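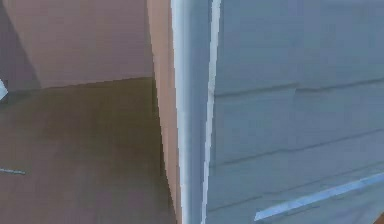
Frente de cajones de color azul grisáceo.

El Observatorio Grakton presenta un catálogo de 479 estrellas variables

Etilbridge, julio. El Observatorio Grakton publica esta semana un catálogo con 479 estrellas variables, la mayoría de período corto, observadas desde su estación de Partington. Los datos son de acceso libre y pueden descargarse en la página del observatorio desde el miércoles.

Las estrellas variables cambian de brillo con el tiempo. En algunas de ellas el cambio es debido a que la estrella se expande y se contrae; en otras, una compañera pasa por delante y oculta una parte de la luz. El nuevo catálogo contiene los dos tipos, y para cada objeto indica la posición, el período y la curva de luz completa.

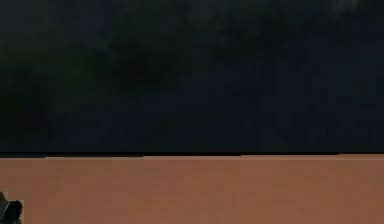 Por Tamsin Fairweather
Oficina de Comunicación, Observatorio Grakton

El trabajo se ha realizado durante 17 meses con el telescopio Sidier, un instrumento de tamaño modesto que observa cada noche despejada la misma región del cielo. En total se han obtenido alrededor de 4000 imágenes. El equipo ha comparado el brillo de cada estrella con el de otras vecinas que son estables, y de esta manera ha podido corregir el efecto de la atmósfera.

Dos de los objetos han recibido una atención especial. Se trata de sistemas binarios muy cerrados, en los cuales el período de la órbita parece disminuir lentamente. El observatorio solicitará tiempo en telescopios más grandes para obtener sus espectros y confirmar esta medida.

Una segunda versión del catálogo está en preparación. Incluirá las estrellas más débiles, para las que todavía no hay bastantes noches de observación.
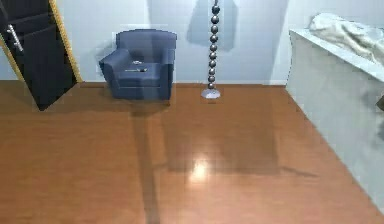

Acceso a los datos

Las tablas se ofrecen en formato de texto, junto con un documento que explica las columnas y los errores estimados. Se ruega a las personas que utilicen los datos en una publicación que citen el catálogo y la estación de Partington. Las correcciones pueden enviarse mediante el formulario de contacto del observatorio.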